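New sleeves for the gripper, and a cable that needed a talking-to

April 15, 2023

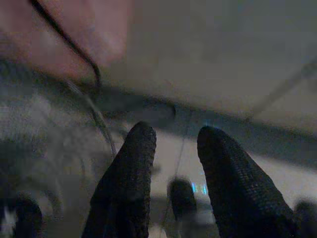

Vorkilum commented under my last post that there's no point re-sleeving fingers until you've sorted the wrist camera, as you'll only have it all apart again in a fortnight. Fair enough, and very annoying, because I had already ordered the sleeves by then and I was quite looking forward to a job I could finish before tea.

So I did both. It took most of a weekend, and I'm writing it up while I can still remember which screws went where.

For anyone new, the arm is a little Skurico I bought second-hand in August, and it lives on a bench in what used to be our utility room. It picks up small parts from one tray, turns them round if they need it and puts them in another. That's the whole cell: one arm, two trays, a controller underneath and a lot of wiring I keep meaning to tidy. I do short runs of plastic clips for a couple of model shops, and the arm does the dull bit while I get on with the packing.

The fingers first. The gripper has two of them and they wear black sleeves with a fine grid pattern moulded all over, which is what gives them their hold. When the pattern goes smooth the clips start to slide. You don't notice at first. You get one clip in the tray at a funny angle and blame the tray, then you blame the lighting, and a week later you finally run your thumb along the finger and it feels like a worn-out bicycle grip. My old pair had done 26 weeks, which I thought was rather good going.

Getting the old ones off is horrible. The instructions that come with the sleeves say to roll them down from the tip and I'd love to meet whoever managed that! Mine had more or less welded themselves on at the base. I ended up easing a plastic spudger down the side and working round a bit at a time, then pulling with a rubber glove on. Please don't use a knife. I did that last time and left a lovely scratch down one finger that caught on the new sleeve all the way along.

Once they were off I cleaned the fingers with isopropyl and a rag and went and had some toast while they dried. The new ones (Sikach, the medium ones, I got two pairs) went on with a drop of washing-up liquid in plain water, pushed from the tip with the heel of my hand. You need to get the tips seated all the way home. If there's a bubble of air at the end the tip feels squashy and your closing distance will be out, and you'll go mad trying to fix it in software. I put a pin under the bottom edge to let the air out and then smoothed it down.

Then the camera. It sits at the wrist looking down between the fingers, so it ought to be able to see both tips and whatever is under them. Mine had been working its way loose in its bracket for ages. Every time the arm did a fast turn it shifted a hair, and every few days I'd nudge it back with a finger and redo the offsets. Vorkilum was right, I should have done it first.

The bracket is held by two tiny screws and one of them had lost whatever thread lock it once had. Out it came, bit of the blue stuff, back in, and I left it overnight before I let the arm move. While I had the bracket off I also moved the camera lead to the other side of the wrist. It had been looped much too tight, and at full rotation you could see it pulling on the plug. It now has a proper slack loop and a soft tie on the forearm. I use the fabric hook-and-loop sort. The nylon ones are fine until you need to change something, and I always need to change something.

A word on slack, as I got it wrong twice. Too little and it tugs. Too much and it swings about and ends up in the camera's view, and then the picking software sees a wandering grey line and decides it's the edge of a part. What I do now is switch the motors off, turn the wrist by hand to both ends of its travel, and set the loop so it's only just relaxed at the worst one. Then I do it again with the arm stretched right out over the far tray, which is the bit I forgot the first time.

After that it was setting up, and I'll be brief, as I've gone on about this before:

Fully open the gripper, fully close it, three times, and listen.
Zero the closing distance on bare fingers, nothing between them.
Close on a test clip and check it doesn't spin when you flick it.
Redo the camera offset with the printed target flat on the bench.
Run at a quarter speed with a hand near the stop button.

I had to drop the grip force setting from 130 to 55 with the new sleeves. I know that sounds a lot! The old ones were so smooth that I'd been creeping the number up for months without thinking about it, and on the first try with fresh grip the arm very nearly folded a clip in half. So if you change yours, put the force right down before the first pick and bring it up from there.

Then I left it to do a run of 600 while I sorted out the Tuncer order. It dropped two, both from the same corner of the tray, and I think that corner is slightly high. I've put a bit of card under the opposite side for now.

Still on the list: the fan in the controller has started to tick when it's cold, and I'd like a better light over the bench, as the far tray is gloomy by late afternoon and the camera isn't fond of that. If any of you have fitted one of those bar lights without getting a dreadful glare off the bench top, tell me which one and how high you hung it.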